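My aunt Rocío Trujillo never owned a fruit bowl. She had a table, and what came from the market stayed on the table until somebody cooked it or ate it. When I moved to Drundberg I bought a bowl in my first month, because all my neighbors had one, and I believed this was how a serious kitchen looks.

I want to argue against the bowl, and more generally against hiding vegetables.

## What the bowl does

A bowl is a small well. The pretty things go on top and the rest goes under. In my bowl there was always one lemon at the bottom which became hard as a stone, and an onion that had started to grow a green tail in the dark. I did not see them, so I did not cook them. The refrigerator drawer is even worse. It is a bowl with a door.

My friend Cheng-en Hsiao does not agree with me. He keeps everything cold, in boxes with labels, and he told me that a table full of vegetables makes him nervous, as if the shopping was not finished. I understand this feeling. In the first week I also wanted to put everything away each time I passed by. But after that week I noticed that I was planning dinner while I drank my coffee, and this had never happened to me in front of a closed drawer.

## Two objections

The first objection is space. My apartment has 51 square meters and the table is also my desk, so I know the problem well. I give the vegetables one end of the table and I keep the other end for myself. Sometimes a tomato comes to visit the papers. It is not a tragedy.

The second objection is that food outside the refrigerator spoils faster. For lettuce, berries and fresh herbs this is true, and I would not leave them out. Peppers also last longer in the cold, I admit it. But I buy two and I eat them in two days. Garlic does not want the refrigerator at all, and a tomato loses a good part of its taste there. Getsemaní, my cousin, sells vegetables at the Medrano market and she becomes angry if you tell her that you put her tomatoes in the cold. She says it in a loud voice, in front of the other customers.

## Colors are also information

There is one more reason, and maybe it is the real one. I like to look at them. A dark red pepper next to white garlic is a beautiful thing, and I don't think we must apologize for wanting beauty in the place where we peel potatoes. Even artificial produce can have this effect on pale wood: the shine on the pepper, the big tomato with its green star, something yellow-orange in the middle. 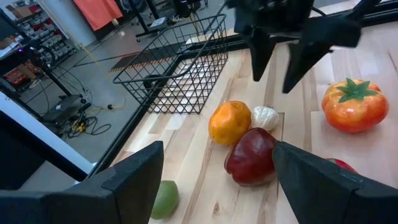
## How I do it now

I have only a few habits, and they are not strict - I am not a person of systems.

- I shop small, two times in the week.
- Nothing is piled. Each thing touches the table.
- What is getting soft moves to the front, near my chair.
- In the evening I wipe the wood with a cloth and put everything back in a different order.

The bowl is now next to the door, with my keys and some letters inside. Cheng-en says it looks much better there, and on this point we agree.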